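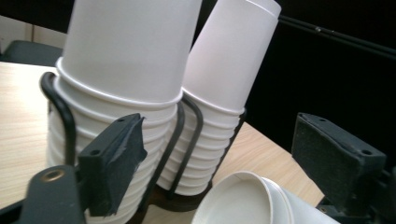 Ustwood Local History Club — Members' Blog

I finally got through the last box of Tredeo Glove Company payroll cards, and my eyes may never forgive me. There are 159 of them, all handwritten, and whoever kept the books in the early years made a capital T and a capital F exactly the same way. So I had a whole family down as "Fanner" for two weeks before I found them in the church register as Tanner. Oops!

My own great-grandmother is in there too. Family legend always had her walking to Ustwood from Ceslow with one suitcase and a goose. I can't speak for the goose, but her card does say Ceslow, and it lists her as a stitcher, boarding on Mill Street. Four other women on the same page gave the same address. It must have been one crowded kitchen. 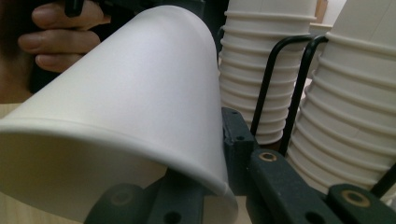

What surprised me is how many of the workers came from that one small place. I'd always pictured people drifting in from all over the county, but Ceslow had maybe 1,000 people in it back then, and I keep hitting the same six or seven surnames. Brothers, cousins, somebody's mother-in-law (she lasted a month). Once one person got hired, the rest seem to have followed along the creek road.

The glove works itself is harder to pin down. The old county directory says it turned out 3,000 pairs a week, and the newspaper says a lot less, and I trust the newspaper a little more because the directory also puts the building on the wrong side of the creek. I still want to find a fire insurance map that shows the dye shed — if it ever existed.

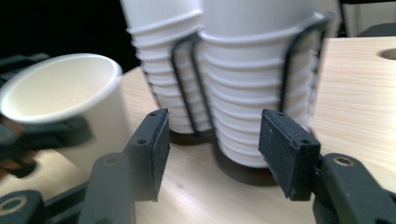 Next up is the Wu laundry, which stood two doors down from the boarding house and shows up in the ads from the same years. I have one receipt, one ad and a tax entry so far, so don't expect much before the fall. If your family has anything from that end of Mill Street, even a snapshot with the back written on, please let me scan it. I'll give it right back, I promise!

The typed-up list of names will be in the binder at the library by the end of July.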